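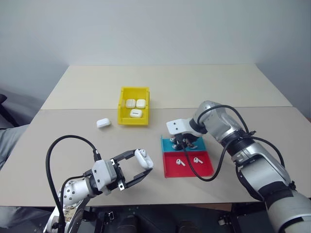 When will the mobile library come back to Clakunach? The van returns to the village in March, on a shorter route that has six stops instead of nine.

The service has been off the road since October, when the old vehicle failed its inspection and was judged too costly to repair. A replacement has now been bought and is being fitted with shelving and a wheelchair lift at a workshop in Hekberg.

Joana Carvalho, who manages rural library services for the area, said the new van was smaller than the one it replaced and would carry fewer books, but could get down lanes that the old one had to avoid.

"We lost a lot of time last winter turning round in farm entrances," she said. "The drivers asked for something shorter and that is what we have bought."

The three stops being dropped are the quarry cottages, the lower car park at Yazzie Bridge and the lay-by on the hill road. Borrowers who used them will be able to order books by phone and collect them from the village shop, or meet the van at the school gate, where it will wait for 90 minutes on each visit. The other stops will be shorter.

The van will call every two weeks, as before. A first timetable put the Clakunach visit in the morning, but it was moved to 2pm after parents pointed out that children would be in class and could not go with them to choose books.

Not everyone is happy with the new route. Struan Skinner lives at the quarry cottages and has borrowed from the van for most of his adult life. He said the walk to the school was too far for several of his neighbours, and that the road had no pavement for much of the way.

"They say you can ring up and order, and that is fine if you know what you want," he said. "I never know what I want. I go and look at the shelves."

Ms Carvalho said the route would be looked at again in the summer and that a stop at the cottages had not been ruled out. Home delivery is already open to anyone who cannot leave the house, and she asked people to apply by phone or through the driver.

Books borrowed before the service stopped do not need to be returned until the van's second visit. No fines will be charged for the months it was away - a point the library has had to repeat, after some borrowers received automatic reminder letters in January. Those letters can be thrown away.

Ailsa Chisholm, who runs the village shop, will keep the ordered books behind the counter and hand them over during opening hours. She said she had already cleared a shelf for them and that the large print westerns were likely to fill it.

The new van will also carry jigsaws, which were lent out as a trial at Estik last year and proved popular. They can be kept for the same length of time as books, and borrowers are asked to tell the driver if a piece is missing.

Printed timetables will be left at the shop, the school and the surgery by the end of February.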